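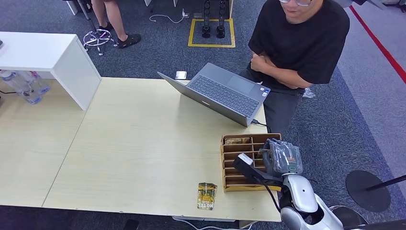 The Spare Tire Is Disappearing. Should You Care?

Automakers have been dropping the full-size spare for years, and plenty of owners don't find out until they open the trunk floor on the shoulder of a highway.

By Aaliyah Kennedy

Tanner Li bought his compact SUV in August and put 3,187 miles on it before the first flat. He pulled over at 9:40 p.m. on a county road outside Dresetmont, lifted the cargo floor, and found a foam tray, a small air compressor, and a bottle of white sealant. The cut was in the sidewall. Sealant doesn't work on a sidewall.

"I'd had the car for months," he says. "I looked at the cargo space when I bought it. I never looked under it."

He waited for a flatbed, and the bill came to $188 after his roadside plan paid its share. The new tire was extra.

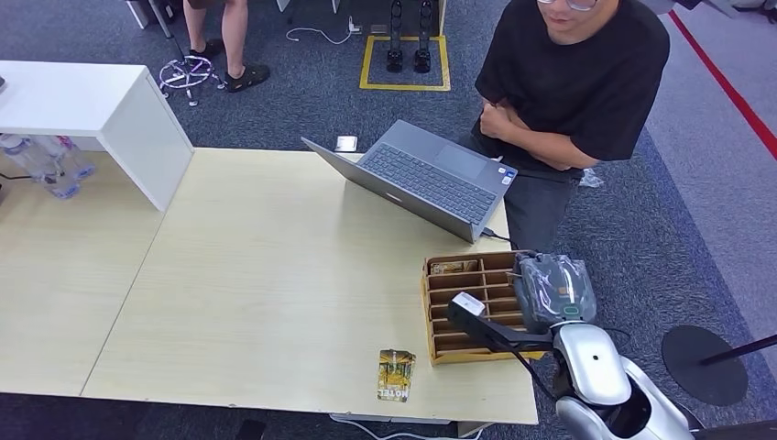
4 min read

There are four basic setups on sale today. The first is the full-size matching spare, which is the same wheel and tire as the other four. You'll find it mostly on body-on-frame trucks and off-road models. It can go on any corner and stay there, and it can be worked into your rotation schedule.

The second is a full-size spare that doesn't match. The tire is close to the same diameter, but it's usually mounted on a plain steel wheel. It drives more or less normally, although you should still have the original repaired soon.

The third is the compact temporary spare, or donut. It is narrow, it runs at a much higher pressure than your regular tires, and most are marked with a 50 mph limit. Check the sidewall for the exact pressure and speed. Donuts are meant to get you to a shop and no farther.

The fourth is no spare at all. The car comes with either a sealant and inflator kit or run-flat tires, which have stiffened sidewalls that can carry the car for a limited distance with no air.

Why they went away

Weight is the first reason. A wheel, tire, jack, and wrench add up, and every pound counts against fuel economy ratings. Packaging is the second. Hybrids and electric cars need floor space for batteries, and a third row that folds flat has to fold into something. Then there's cost. A sealant kit is cheaper to supply than a fifth wheel.

Mostafa Berrada has run the service counter at Koech Tire in Bosovham long enough to see the change from his side. His shop stocks compact spare kits, and he sells more of them every year.

"People come in after the first tow," he says. "They want to know if one will fit. Sometimes it does. Sometimes the well under the floor is the wrong shape and it has to ride loose in the back, and then you have to strap it down."

A kit with a wheel, tire, jack, and wrench costs between $400 and $450 at his counter, depending on bolt pattern and brake clearance. Clearance matters more than most buyers expect. A donut that bolts up fine in back may not clear the larger front calipers.

What sealant can and can't do

Sealant handles small punctures in the tread, such as a nail or a screw. It won't fix a sidewall cut, a bent rim, or a tire that has come off the bead. It also expires. Look for a date on the bottle and replace it when the time comes — a dried-out bottle is just extra cargo.

Sanaa Metwally, a technician at the same shop, asks that you speak up if you've used it. "Tell us before we break the tire down," she says. "It gets everywhere, and the pressure sensor may need cleaning or replacing."

All-wheel-drive owners have one more thing to check. A spare with a different diameter makes the differential or center coupling work constantly to make up the difference. Some manuals tell you to put the spare on a certain axle, and some limit the distance. Read that page before you need it.

Before your next trip

Lift the cargo floor and see what's there. If you have a spare, check its pressure with a gauge. Spares lose air like any other tire, and a donut at 20 psi is no help. Make sure the jack and wrench are both present, especially in a used car. If your wheels have locking lug nuts, find the key and put it in the glove box.

Try loosening one lug nut by hand. Shops sometimes over-tighten them, and the short factory wrench doesn't give you much leverage.

Li ended up ordering a compact kit. It sits in the cargo area under a ratchet strap and takes up the space where his cooler used to go.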